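Kitchen arm tips: house rules for dish loading

Notes from our bench at Hendon, updated April 2020. Short version, read it before you power up.

Clear the table first. Chargers, adapters, anything with prongs goes in the drawer. Not near the rack, not near the sink.

Scrape plates before the arm gets them. Dried on food throws off the grip, and crumbs get in the finger joints.

Slow speed for anything ceramic. Taner runs it at 37 percent, fine by me. Faster is for plastic only.

Rack stays put. Tape the corners to the table, mark the spot, re-check after you wipe down. If it moves even a little teh taught positions are useless.

Hands out while it's moving. Yes even to save a bowl. Stop button first, then reach.
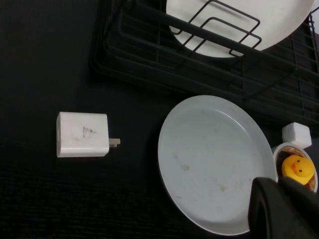 Wipe the fingers with a damp cloth, no spray. Let dry. Log every drop in the notebook, we're at 226 and the patterns do help. Two people for any new program, one on the stop.

Questions to Zübeyde Kozan, she has the key to the drawer too.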